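Cleaning beer lines is the job most new bar staff put off, and the one customers taste first when it's skipped. These are the steps we use at the Birkdale, a small pub in Arnville with 13 taps. They will suit any keg system with a cleaning ring main. If your cellar uses single cleaning sockets, do the lines one at a time and follow the same order.

## Before you start

Pick a quiet time. We begin at 8 in the morning and are finished well before opening. You need:

- line cleaner, in date
- a measuring jug
- gloves and goggles
- clean buckets for the bar end
- pH strips
- the line log and a pen

Read the label on the cleaner even if you used the same brand last time. Strengths differ, and too strong a mix can damage older pipe. Never mix two cleaners together.

Put a sign on every tap. Someone will try to pour a half otherwise.

## Flushing out the beer

1. Turn off the gas to the kegs and disconnect each coupler.
2. Wipe the couplers and fit them to the cleaning ring main.
3. Fill the cleaning vessel with cold water.
4. Open each tap in turn and let it run until the water is clear.

Write down what you lose. Our longest line is the Raju pale ale, which feeds the upstairs bar, and it wastes 2 pints every clean.
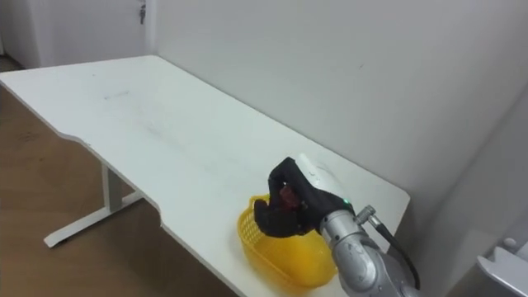 **Category: Cellar & Bar Care**

## Running the cleaner through

Empty the vessel and make up the solution with cold water — water first, then cleaner. Pull it through each tap until it shows at the spout, then close the tap and leave it to soak for the time on the label. Halfway through, draw a little more so that fresh solution sits in the line.

While you wait, take off the nozzles and sparklers and soak them in a jug of the same solution. Brush them inside and out, and rinse them well.

If the solution still comes out cloudy or coloured at the end, repeat the soak.

## Rinsing

Rinse the vessel, fill it with fresh cold water and run every line through. Keep going for longer than you think you need to, then test with a pH strip against plain tap water. The two should match. If they don't, rinse again.

Reconnect the kegs, turn the gas on and draw beer until it runs bright. Pour a taster from each tap, check the smell, and sign the log.

## Keeping the log

Ours is a hardback book, now on page 272. Marit Eklund set out the columns: line, time, cleaner used, beer lost, pH result, initials. Drurkance, who service our coolers, ask to see it on each visit, so keep it on the hook by the cellar door.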